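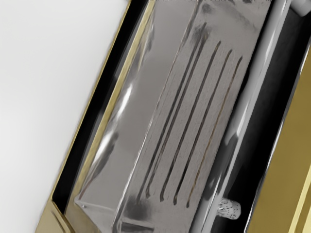
Radio Station in Ellery Brings Back Song It Stopped Playing

Wednesday, June 15, 2022

The small radio station in Ellery will again play "Drukico," the best-known song of the folk band Derkedon. The station took the song from its playlist last November, after a group of listeners complained about the third verse. In this verse, a young man leaves a church wedding before the priest has finished speaking.

The complaint came in a letter with 700 signatures. Station manager Murray Hinds said that he respected the people who signed it, but that he had received even more calls from listeners who missed the song.

"I listened to it again at home with my wife," Hinds said. "We both found it more sad than rude."

Kiri Mudgway, who wrote the words and sings them, said she did not think about any real church when she wrote the song. She finished it in two evenings, during the recording of the album "Drirkon." The band had seven songs ready at that time, and the record company asked for one more.

The song will be played in the evening program, after the news. The band does not plan to change the verse, and Mudgway said that she will sing it in full at the summer concert in Ellery.
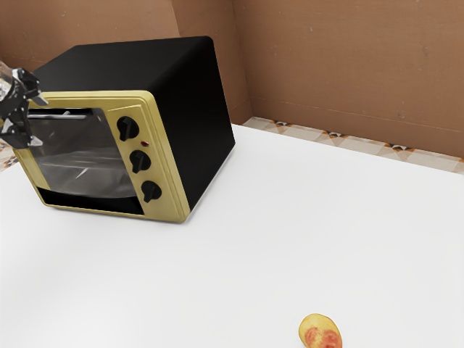 Will the station play the full version of the song?

The full version will be played, with all the verses in the same order as on the album. Before it starts, the presenter will read a short note from the band.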